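Blog > Live sound > Rigging notes

Load-in for the Culex tour starts in November, and the power budget for Villanueva is still wrong. The house sheet lists one distro on stage left. The drawing Zuzanna Czarnecka sent me shows two, and the second one shares a feed with catering.

I added up the draw again last night. Amps, monitors and both racks come to 27 amps per leg at show level. The breaker is 30. That leaves no room for the haze machine, so it goes on the dimmer side.

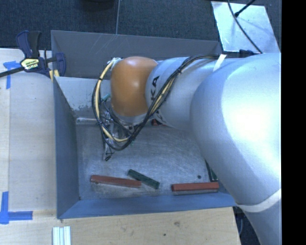
The room at Samuvberg is easier. It holds 1,289 seated, the feed is clean, and the run to front of house is short enough to stay on copper. Drorka holds 2,000 and needs fiber — I have one good reel and one I don't trust.

Still open: who supplies cable ramps at Drorka, and whether the Villanueva dock takes a truck with a lift gate.

Last updated: 27 July 2026

Contact | Back to top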